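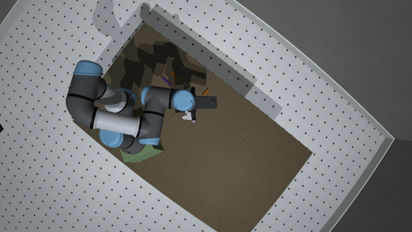 How a Robot Arm Is Looked After

By the Govby Young Engineers' Page
November

A robot arm is a machine made of stiff parts joined by motors. The stiff parts are called links. The motors sit in the joints, and each joint can turn in one way only. To reach a spot on a table from any side, the arm has to turn several joints together, and a computer works out how far each one should go.

This page is about one arm, used in a test cell at Sodcombe. A cell is the space a robot works in, along with everything fixed inside it. The people who run it call the arm Clovex, after the name of the control program. It picks up small colored bars and sets them down again. There are two versions of it. One is a real arm bolted to a real base. The other is a computer model with the same joints and the same sizes, working in a computer-drawn space. Jobs are tried on the model first.

What the parts do

Tubes. A long tube between two joints gives the arm its reach. It is hollow, so it weighs less than a solid bar, and the wires run through the inside.

Housings. A housing is the case around a joint. Inside are a motor, a set of gears, a brake and a sensor that measures the angle.

Caps. The light blue rounded covers on the arm close off the ends of the housings. In the picture of the model, the cap near the gripper has small dark marks around its edge, drawn to look like fasteners. On the real arm, these are screws. A cap keeps dust and fingers out of the joint.

Rings. The thin black rings mark where parts meet. On the real arm they cover a rubber seal.

Wrist and gripper. The wrist is the last group of joints. It tilts and turns the gripper, the black tool at the end that holds things.

Setting up the arm

1. The base is bolted down. If it can rock, every movement will end in the wrong place.

2. The arm is sent to its home position. Home is a set of joint angles that the computer treats as its starting point. Each sensor is read and compared with a stored number.

3. The table is measured. A pointer is fitted in place of the gripper and touched to three corners of the work surface. From three points the computer can work out where the whole surface is and which way it faces. The work surface does not have to be lined up with the platform. In the model it is set at an angle, like a book laid crooked on a desk, and the arm copes because the angle has been measured.

4. The gripper is fitted and its length typed in. A mistake of a few millimeters here will push the fingers into the table.

5. The arm runs slowly through one job while a person stands outside the cell with a hand near the stop button.

Why use a model?

A model cannot be bent or burned out. If the gripper in the computer goes through a block, the program prints a warning and the job is changed. The model also shows which joint comes too close to something. Blocks that lie under the arm are a common cause, because a program may plan a path for the gripper and leave too little room for the elbow.

A model does not show wear. Gears rub, seals dry out and screws work loose, so the real arm still needs checking by hand.

The checks

Every Sunday the cell is switched off and the arm is wiped with a dry cloth. The rings are examined for grease. Grease on the outside of a joint means that a seal is leaking.

After every 100 hours of work the cap screws are tested with a torque wrench, a tool that clicks when a screw is tight enough. The setting is 7 newton meters for the large caps. The small ones need less.

After every 400 hours the brakes are tested. The arm holds a weight straight out, and the motor power is cut. The joints should stay where they are. A joint that sinks needs a new brake.

Changing a seal

The power is turned off and locked off with a padlock. The arm is propped on a stand so that no joint can drop. The cap comes off first, then the old seal, which is thrown away even if it looks sound. The groove is cleaned, a thin line of grease goes in, and the new seal is pressed down evenly all the way around. The screws are tightened in a star pattern, each one followed by the one across from it. The job takes 80 minutes, including a fresh run to the home position.

A repaired joint is tested at low speed before it goes back to work. Its number and the hours on the counter are written in the logbook.

More from this page
What a Sensor Measures
Gears Big and Small
The Grigaitė Conveyor: Moving Boxes Without Hands
Why Motors Get Hot

Contact the Govby Young Engineers' Page | © Govby | Back to top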